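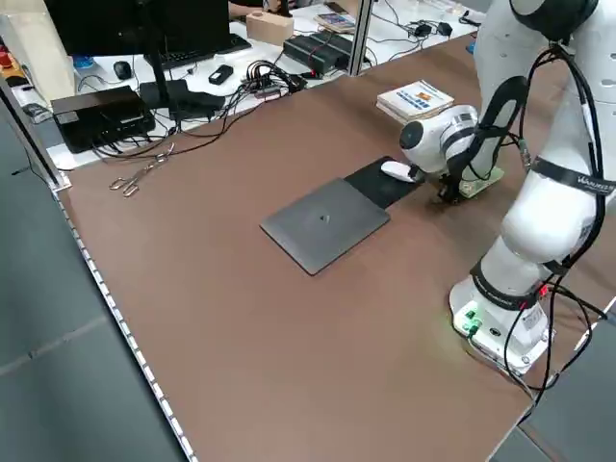
**Will it stay yellow? Dyeing cotton with onion skins, tea and old marigolds**
Textiles project report, handed in Mon 5 August

I'll admit I picked this topic in a panic. My first idea was something very grand about indigo, and then I found out what a proper indigo vat involves and how it smells, and went home and looked in the kitchen bin instead. It had onion skins in it, so there was my project!

The question I ended up with was simple. If you dye plain cotton with things you'd normally throw away, how much of the colour is left after washing and sunlight? Lots of blogs show you lovely golden cloth hanging on a line the day it was made. Hardly any of them show you the same cloth a fortnight later, and that was the bit I wanted to know.

## What I used

The cotton came from Singhal, the fabric shop near the bus station, where they sell off the ends of rolls cheaply. I bought unbleached calico and cut it into 54 swatches, all the same size, with pinking shears so they wouldn't fray (they frayed). Every swatch got a code in laundry pen in one corner. I'd do that with stitches next time, as the pen went fuzzy in the tea.

For the dyes I had:

- brown onion skins, 534 g of them, which is a ridiculous amount of onion skin and filled two pillowcases
- black tea, the cheapest bags I could find
- marigold heads, dried last December and kept in a shoebox

The mordants (the stuff that helps dye grip the cloth) were alum from Jendell, plus a set done in soya milk and a set with nothing at all. For reading I mostly used the design shelf. It's a mixed bag up there, with quite a few books in Chinese, including a pale green one from China Textile Press that I could only get through with my phone's translator and a lot of guessing. The most useful thing I read was a handout on scouring, because I'd been skipping that step.

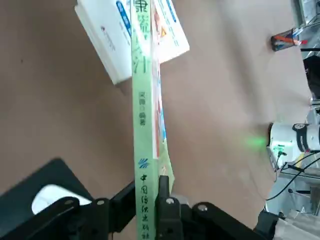 ## What I did

Scouring first, then. You simmer the cloth with soda crystals for an hour and the water goes the colour of weak gravy, even when the cloth looked perfectly clean going in. I did my first test pieces without scouring and they came out blotchy, like a map of somewhere with a lot of lakes. I've left those out of the results but they're in the folder if anyone fancies a laugh.

After that the swatches were split between the mordants and left overnight. The soya milk ones needed three dips with drying in between, and it rained all week, so they were draped over every radiator in Grarell House. Sorry to everyone on my corridor.

Each dye was simmered for an hour, strained through an old pair of tights, and left to cool with the cloth still in it. I kept the onion pot and the marigold pot well below boiling. The tea I did let boil once while I was on the phone, and I can't say it made much difference.

For the washing test I used Trillis liquid at 40 degrees, five washes in all. For the light test I taped swatches to a south-facing window with half of each one covered in card, and left them for 17 days. Then I compared everything against an untouched swatch from the same pot, in daylight, by the same window, at the same time of day.

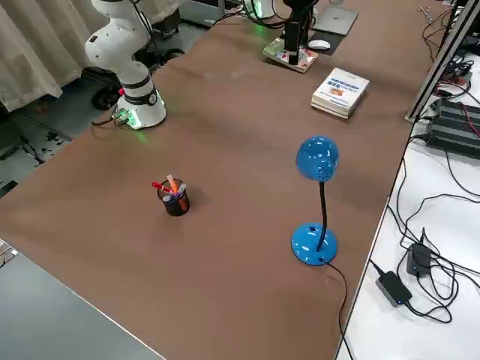

*The long table with its brown sheet on.*

## What happened

Onion skin with alum was the clear winner. It came out a deep orangey gold and after five washes I'd call it a slightly tired orangey gold. In the light test there was a line where the card had been, but you had to look for it. I was so pleased with this one that I've since done a whole tea towel.

Onion skin with no mordant surprised me. It washed better than I expected (more of a biscuit colour by the end) but the sun was very unkind to it.

Tea hardly moved in the wash with any of the mordants. The trouble is that it was beige to begin with, so it's a bit hard to get excited about. On the window it got a touch darker, if anything. I haven't found a good explanation for that and I don't want to make one up.

Marigold was the heartbreaker. Fresh out of the pot with alum it was a really bright, cheerful yellow, easily the prettiest of the lot, and the light test took most of it. The soya milk marigolds were paler from the start and went patchy.

## Things I'd change

My comparing was all done by eye. I tried photographing the swatches and reading the colours off on the computer, but every photo came out with a different white, so I gave up on it. A grey scale card would have helped and they aren't that dear.

I also only had one pot of each dye. If the marigold pot was a weak one, I'd have no way of telling. And I'd like to try marigolds picked the same week, to see if a winter in a shoebox did them any harm.

The swatches are all pinned in the folder in pot order, with the window ones at the back in a black envelope. Please put them back in it when you've had a look!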